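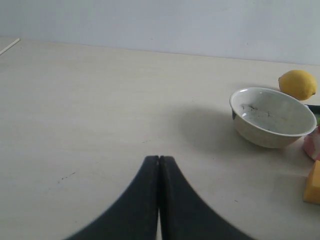 Light cream tabletop with a faint grain, Rustcombe.

FOR IMMEDIATE RELEASE

Feltureck to open winter evening classes in Rustcombe

RUSTCOMBE, Saturday, December 21, 2024 - Feltureck is adding 11 evening classes to its winter program. Sign-up open now, online or at the Aguirre Street desk. Places capped at 80 across the whole term, so early booking advised.

Classes run after work hours, two hours each. Still life drawing, clay for beginners, bookbinding, basic mending, plus a short course on household budgets which was the most requested topic in the fall survey. 114 residents answered that one. Full list on the Feltureck site.

"People kept asking for something after dinner that wasnt a gym," said Babar Ghauri, program lead. "So, evenings. We kept the fee low and we kept the groups small."
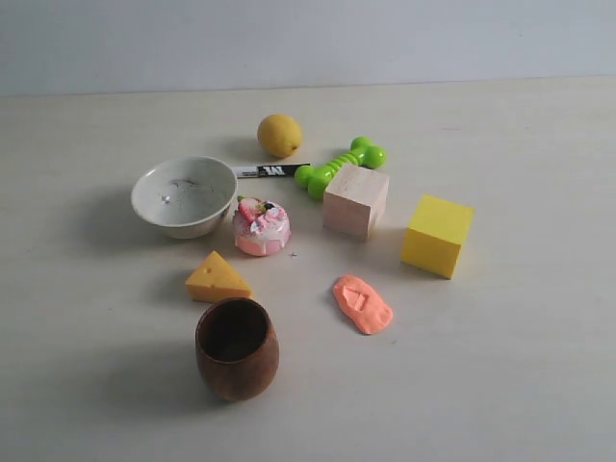
Still life drawing opens the term and is the one course with no materials fee. Paper and pencils supplied. Bring a sketchbook if you have one, any size. Week one is outlines only, week two is light and shade, and the subjects stay plain - a lemon near a white bowl, with a soft shadow off to the lemon's left, is plenty for two hours. Color comes in at week four. No experience needed, teens welcome with an adult.

Fees: flat rate per course, payable in full or in two parts. Reduced rate for students and over-65s, bring ID to the first class. Refunds up to a week before the start date, not after. The bookbinding course has a waiting list allready and a second group may be added.

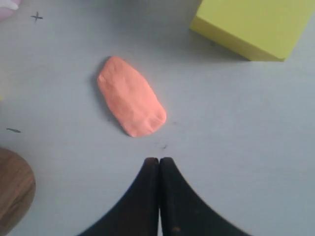 Photo: Feltureck press office

Clay for beginners is hand building only, no wheel. Small bowls, tiles, simple figures. Wear old clothes.

The term is part funded by a $1045 grant from Akex, the Rustcombe hardware supplier, which goes toward tools and heating. Parking behind the building is free after six. Step-free entry on the Aguirre Street side.

Press contact: Babar Ghauri, Feltureck, Rustcombe. Interviews by arrangement, weekday mornings best.

- ends -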